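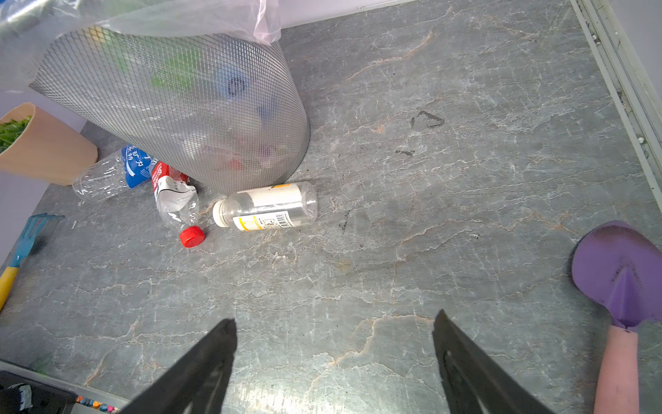 Tue 12 May, tidying task, Vetero cell

A slow but rather cheerful day! We're still chasing 200 good demonstrations of the bottle-clearing job for Wilter, and my feeling (Tobiloba shares it, over biscuits) is that we've been laying the rubbish out far too politely, everything spaced and facing the same way, so the policy learns manners it will never need.

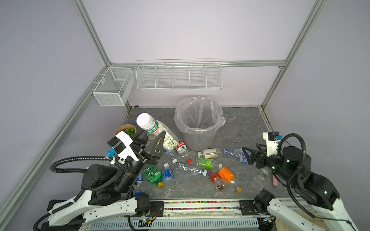 Episode 1189 is the one I'd like everybody to look at before the next batch. The pile was properly messy, with bottles lying every which way and loose caps among them, and I had the right arm on the blue-labelled water bottle beside the bin, gripped by its bottom end. I'd like plenty more grasps like that one. Please do keep noting which arm went first, and leave the caps where they fall. Tobiloba will start the upload to Ulcombe tonight.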